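Chapter 4
Folding and Putting Away

If you have worked your way through the first three chapters in order, you will by now have a basket of clean things and, very probably, a chair somewhere in the house that has disappeared under them. I know that chair well. My mother had one on the landing, and my grandmother had one before her, and I am sorry to say that I have one too, although I have been teaching household skills at the Udau evening school for a good many years and ought to know better.

Folding has a poor reputation. It comes last, when everybody is tired, and it is the part of the work most often done in front of the television with half an eye. Yet it decides how a garment looks the next time you put it on – a shirt that has been folded badly and left for a fortnight will need the iron again, and you will have done the same job twice. I say this to every new class in February, when the drawers are stuffed with winter woollens, and every year somebody goes home and empties the lot on to the bed.

In this chapter we shall take the flat things first (tea towels, pillowcases, handkerchiefs if you still use them), then trousers, and then the long-sleeved shirt, which gives beginners more trouble than anything else in the basket. Fitted sheets have a chapter to themselves, and I would ask you to be patient until we reach it.

You will need very little. A table is better than a bed, as a mattress gives under your hands and lets the cloth slide about. It should be wide enough to take the body of the garment with the sleeves out. Wipe it down before you start, and have your clean things within reach on one side and room for the finished pile on the other. Hildegard Bauerfeind, who taught the course before me, liked to have her pupils smooth every piece with the flat of both hands before making a single fold, and I have never found a better habit to pass on.

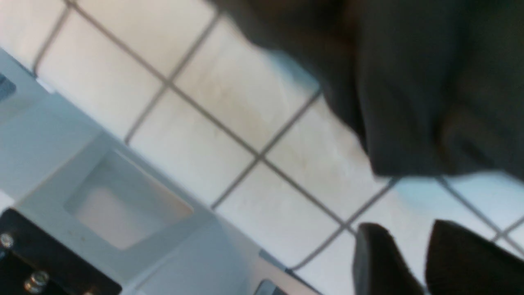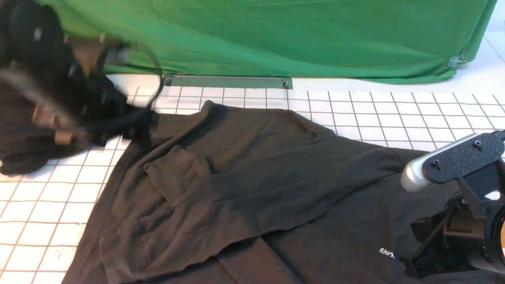
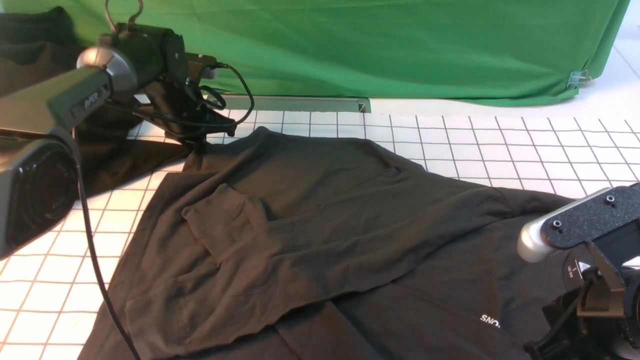 Sleeves are where most people go wrong, so we shall spend the first lesson on them and leave the body of the shirt until later. A sleeve wants to be laid inwards over the chest and then persuaded to lie flat, and the cuff is usually the part that argues. On the black shirt with the white lettering, one sleeve has been brought across the chest and there are still small wrinkles about the cuff, so you would want to smooth those out before going any further. A grid marked on the table is a great help too, as you can set an edge against a line and see straight away whether it is true. If your own table is plain, a checked cloth pulled tight will do very nicely – mine is blue and older than some of my pupils. Fetch a long-sleeved shirt now, nothing too precious, and lay it out for Exercise 2.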